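We use cookies to remember your preferences and to count visits. By continuing to browse you agree to this. Accept / Manage settings

The Cabinet Problem, Continued

Readers of the December item will remember that I promised to empty the brown cabinet over the holidays and report back. I am reporting back. The holidays came, the holidays went, and I now know a great deal about the cabinet without having emptied very much of it.

For those who joined recently: the cabinet came with the house. The people before us left it behind along with a garden hose and a note that said "too heavy, sorry." It has an open shelf on top, a drawer nobody has trusted since the fall, some closed storage below, and an open compartment that swallows things. We put the good books on it in our first week because the boxes were in the way, and where you put a thing in your first week is where it lives until you die or move.
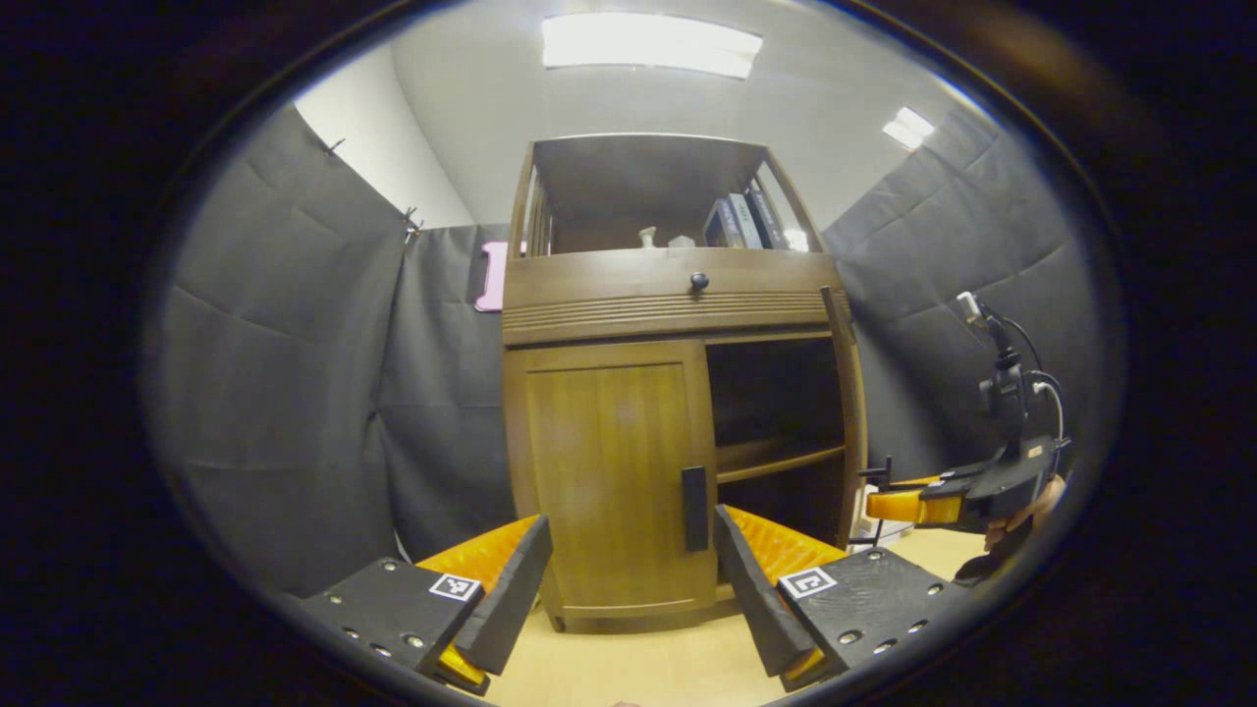
Clultlow, January 9, 2018

I started at the top, which was a mistake in morale terms, as the top is the part that already looks all right. A few books leaning on one another like commuters, a small white figurine, and another little pale thing beside it that I am told is also an ornament. I lifted each of them, wiped under them, and put them back where they had been. This took most of a morning, if you count the reading.

I do count the reading. Everyone who writes about tidying says to handle each book and decide. I handled the first one and decided to read the chapter about salt.

Rohani Tuhumury, who edits this newsletter and has to look at my drafts, wrote "and then?" in the margin at this point, so: and then I did the drawer. The knob is round and sits dead center, and it is a perfectly nice knob to look at. It turns when you pull it. What it does not do is bring the drawer along. The drawer responds to being lifted a little on the left while you pull on the right and think about something else. I have had it open twice in a year, and the second time I wasn't trying.

Contents of the drawer, in the order they came out:

Takeout menus, including one for Giraldo, which closed before we got here and whose lentil soup people in this town still bring up at parties.

A bag of picture hooks.

The instruction booklet for a Bedov coffee grinder. We have never owned a Bedov coffee grinder. I kept it for a day in case one showed up.

Birthday candles, used, in a quantity that suggests somebody was saving them for a very old person.

The key to something.

I threw away the menus and kept the key, as anybody would. It doesn't fit the shed, the back door, or the gas meter box. It's now in a dish in the hall, where it can start a second drawer.

Below the drawer there's a strip of carved grooves running from one side to the other. Admire them from across the room, by all means. Up close they are a set of long narrow trays for collecting dust, and a cloth goes over the top of them without troubling what's inside. I tried a paintbrush, dry, half an inch wide, and that worked very well. I tried the vacuum with the little brush head, and that worked too, but it sounds like a goose. Cotton swabs are thorough if you are serving a sentence. My recommendation is the paintbrush, along the groove and never across it, with a piece of newspaper on the floor.

The spindles at the side of the top shelf want the same brush. They are thin, and there's exactly enough space between them for a finger to go in and for you to wonder, briefly, about the fire department. Use the brush.

I also moved the books to the other end of the shelf for an afternoon, to see. It looked wrong. I moved them back.
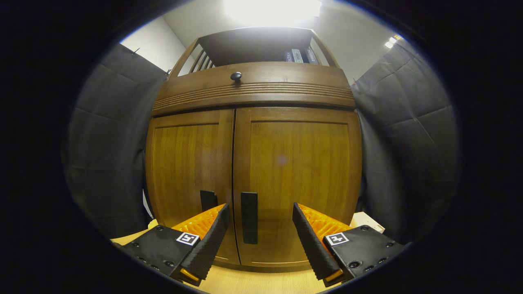

Behind the doors

The doors have black handles, long vertical ones that don't go with the knob in any way except color. Maritza Urrego came over to help with this part. She refinishes furniture for a living and was very polite about mine. Her opinion is that the handles are later than the rest and that somebody chose them out of a catalog while hungry. She also said the wood is nicer than I deserve, and that the streaks in the grain would come up beautifully if I'd stop spraying things at it.

I have been spraying things at it. Until last week I was using a lemon product that smells like an airport. Maritza had me put it away and gave me a jar of Vutidari paste, which is brown and smells like a saddle, and told me to use less than I thought. I used what I thought. You then spend a long time rubbing off the difference. If you're doing this at home, take a soft cloth, go with the grain, do one panel at a time, and when you reach the raised edges fold the cloth to a point so that the wax doesn't pile up in the corners and turn white by spring. Leave the inside of the cabinet alone. Wax in a closed space will make your tablecloths smell of horse until Easter.

As for what was in there, I'd prepared myself for a horror and found mostly tablecloths. We own one table. There were also two fondue sets, one of them still taped shut, and a jigsaw puzzle of 300 pieces with a note on the lid in my own handwriting that said "2 missing." I have no memory of writing it. I can see why a person would record that. I can't see why a person would then put the puzzle back and keep it for a further several years, and yet it's back in there now, with the note.

Maritza took the taped fondue set. She says she'll use it. I've asked to be kept informed.

The open compartment gave up a board game, a single slipper, the extension cord I bought a replacement for in the summer, and a flashlight that works if you hold it upside down. It's dark in there even in the middle of the day, and I now believe this is the whole trouble with it. Things that go into a dark place at shin height are gone. I've put the big shallow tray from the kitchen on the shelf inside, so that I can pull the lot out at once and look at it in daylight. So far the tray contains the flashlight.

What's left to do

The drawer still sticks. Rubbing a candle along the runners is the usual advice, and I have the candles, so I'm out of excuses. Maritza thinks one of the runners has worn down on the left and wants a strip of something glued on. She offered to show me. I've heard her use the word "jig" twice and am preparing myself.

The top shelf may get more books. There's a box of them under the stairs that has been waiting for a decision since we moved in, and the argument against is that the shelf looks good now and the box is closed. I may simply move the box nearer.

The slipper is a left, a women's eight, tartan. It isn't ours. If you lived in this house before us and you're reading this, it's by the door.

Several of you wrote after the last item to say what you keep in your own version of this cabinet, and a lady on the hill road sent a full inventory with prices. I enjoyed it enormously. Please send more, though Rohani asks that you keep letters to 300 words and that the prices be left out, as she's had complaints from the lady's son.

Next month: the hall closet, if the door can be got open.

Enjoying the newsletter? Enter your email address to get each issue when it comes out. You can unsubscribe at any time using the link at the foot of every message.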